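About Stitent

Stitent is a repair and sewing workshop in Plosville. We started with 4 sewing machines in a former bakery, and today 19 people work with us, most of them part-time. We mend clothes, bags, tents and covers for private customers, for schools and for a few hotels in the region.

Last year 3500 pieces went over our counter. The most frequent work is zips, followed by torn seams and trousers which must become shorter. We also accept difficult things, for example lined coats or rucksacks with a broken strap, but for these we ask you to come personally so that we can look together and agree on the price before we begin.

Our thread and zips we buy from Dotora, and for heavy cloth we use the needles of Dizon. Both are small firms like us and we have worked with them since our first year.

Learning is the second part of our house. Each July we offer a summer course for beginners, with 18 places. You need no experience and no own machine. The participants bring one piece from home and repair it during the week – it can be a simple T-shirt, we do not mind.

Repairs are normally ready in one week. Leather, shoes and wedding dresses we unfortunately can not take. Please wash your things before you bring them to us.
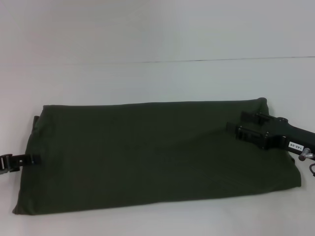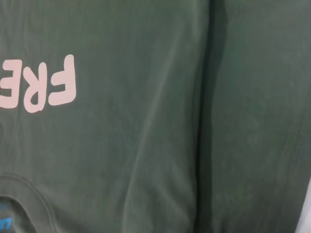
Green fabrics at Stitent: a bag with a black buckle, and a knit garment with pink printed letters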